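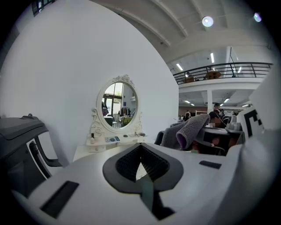
White dressing table against the curved wall, mezzanine to the right.

Notebook, finish room, Fornwood
25 December 2022

Quiet building, so I write up the white paint tests properly. Until now they were on loose paper and on the back of the delivery slips, and Rehema has complained two times that she can not read my sevens.

The question is still the yellowing. The white water-based topcoat we use over pine goes yellow near the knots, and also a little in the corners where the coat is thick. Erick thinks these are two different problems and I start to agree with him. The knot yellow is brown in the middle and has a soft border. The corner yellow is even, more like old piano keys, and it is there also on the boards which have no knots at all.

Boards for this round: all pine from the Bukidholm delivery, planed, sanded to 180, dust removed with the vacuum and then a damp cloth. I did not use the tack cloth this time. In June we had small fish-eyes on every board wiped with it, and Hamisi believes the wax from the cloth is guilty. No fish-eyes this time. It is not a proof, because the paint is also from a new can, but I will keep the damp cloth.

Set A, no primer, topcoat only. I know it is bad, it is for comparison.
Set B, water-based stain block primer, one coat, then topcoat.
Set C, the same primer, 2 coats, sanded between with 400.
Set D, shellac primer, one coat, then topcoat.
Set E, shellac only over the knots with the small brush, water-based primer over everything, then topcoat.

All sets stayed 39 days on the window shelf, with half of each board covered by black card. I turned the boards every week, except the one week when I was in Mevville and forgot to ask somebody.

What I see today:

A is ugly, as expected. Every knot came through, the big ones already after the first days.
B is better, but the knots with resin are visible as a warm shadow. A customer would see it if the drawer front is next to a clean one.
C has almost no shadow, only on one board, where the knot has a crack. The sanding with 400 between coats makes the surface very nice, but it took me a long time and I went through the edge on two corners. To do: try a softer pad on the edges.
D is clean. No knot visible, also not in side light. But the topcoat has less grip. I did the tape test with the crosshatch knife and some small squares came off at the cut lines. Dénes says the shellac was perhaps too shiny when I painted over it and I should scuff it first. I did not scuff. My mistake, the data sheet says it clearly.
E is clean over the knots, and the tape test is good. If I look very flat over the board I can find the border of the shellac patch like a small step. After sanding it would go away, I think.

So for production I would choose E for the drawer fronts and C for the inside parts, where the light never comes. Kimutai does not like two systems in the same piece because somebody will mix them. He is right that it happened before, with the Espiritu wardrobe doors, and we repainted all of them. Then maybe E everywhere, and we accept the cost. I will calculate it with Rehema when she is back.

Now the corner yellow. I compared the covered half and the open half on all sets. The covered half is MORE yellow than the open half. I checked it three times because I thought I had changed the cards. Erick laughed on the phone and said this is normal for oil paint, which goes yellow in the dark and comes back in the light, but our paint is not oil. Or we believe it is not. The can says "hybrid" in very small letters and I never asked what is hybrid in it. Question for the supplier: is there alkyd in the topcoat, and how much? If yes, it explains the corners (thick coat) and also the inside of the drawers, which customers keep closed.

If the answer is alkyd, we should try the pure acrylic from the old order. There is one can left under the bench, but I don't know if it has been frozen. Before using, stir it and look for grains. If there are grains, throw it away, please do not filter it and hope.

Small things, so I don't forget:

The gray foam roller leaves a better surface than the yellow one, but it must be wetted and squeezed before. Dry, it makes bubbles for the first two boards.

Waiting time between coats was 30 minutes longer than in the data sheet, every time, because the room is cold in the morning. The thermometer near the door shows more than the one at the drying rack. I trust the rack one.

The crosshatch knife needs a new blade. The last cuts on set E were pulling the paint a little, so its tape result may be in reality better than I wrote.

Do not write on the back of the boards with the blue marker. It came through on A3 and for one minute I believed I had discovered a new type of knot.

Next round: D again but scuffed, E with the patch sanded flat, and the pure acrylic if the can is good. The same wood, and this time some boards completely in the closed drawer, without window. Hamisi, if you read this before me, please leave the covered boards as they are. I want Dénes to look at them with the card still on one side, before the difference goes away in the light.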